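Folding sweaters on the bed, and what I do about the fuzz

I gave up on the dresser top years ago. It's too narrow, the sleeves hang off the side, and I end up holding half the sweater with my chin. The bed is the best folding table in the house, and I'll fight anyone on that! Mine has a plush blanket on it all winter, which grips the knit just enough that nothing slides around while I'm working.

So: lay the sweater out flat, smooth it from the collar down, and bring one sleeve across the chest before you do anything else. I like the cuff to finish up near the neckline (a straight-across sleeve makes a fat lump right in the middle of the stack). Then the other sleeve goes over it.

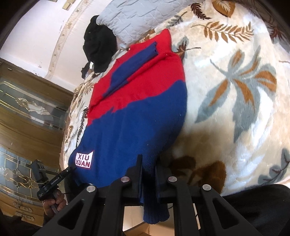

After the sleeves, bring the hem up to meet the bottom of the collar and fold once more if your shelf is shallow. Mine is, so I do. Thick knits get 2 folds and no more than that, or they puff back open by morning. And please don't tug at the ribbing to make it line up! Slide your whole hand under and lift.

Now, the lint. Navy is the worst color in the world for it, and a pale fluffy blanket is probably not helping. I go over everything with a Gumari roller before the first fold, because once the thing is folded you've got fuzz pressed into the creases and you won't find it until you're wearing it to dinner. Short strokes, same direction as the stitches. Tape wrapped backward around your hand works too, if you're out of refills.

While you're there, run your palm over the chest and feel for snags. If you find a loop sticking up, leave the scissors in the drawer. Turn the sweater inside out and pull the loop through to the back with a small crochet hook, or a needle threader if that's what you've got. Takes a minute. I used to snip them, and I lost a very nice gray cardigan that way (still mad). 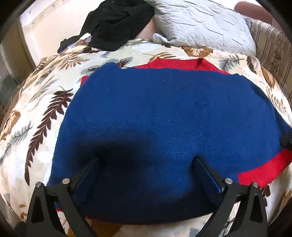
Marisol wrote in to say she does all her folding face down, so the front comes out on top and the collar keeps its shape, and that she stuffs a rolled sock inside any ribbed neck before it goes on the shelf. I tried the sock in December and I'm a convert, at least for the stand-up collars. Face down I still can't get used to.

For storage I use the flat Holen boxes under the bed, heavy sweaters at the bottom, lid left open a crack overnight before I snap it shut.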